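The Room Under the Roof

When Ankica Hoxha bought her house in May, the attic held boxes and a broken fan. Her son needed a bedroom, and an addition would have cost more than the car.

She measured first. The attic is 260 inches long, but much of the width is lost to the slope. Builder Nicanor Garrido told her to mark the floor wherever an adult could stand upright and plan from there.

Heat was the next problem. Garrido put in thicker insulation and 2 vents, and he moved the door to the tall end.

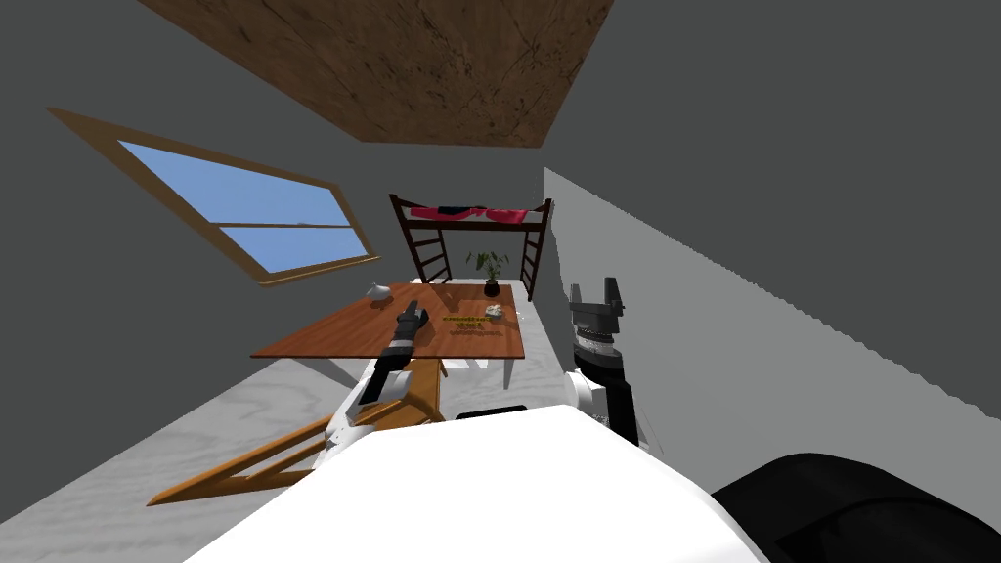 Beds are where most attic plans go wrong. A low bed fits under the eaves, and the sleeper learns to sit up slowly. A loft bed needs the tallest part of the room. Dark brown wood on high supports looks heavy against gray walls, though a pale floor and a window in the slope help. Ladders take up floor too, and with a pair of them leaning down, a desk may have to go elsewhere.

Hoxha chose the low bed. Her son has hit his head once.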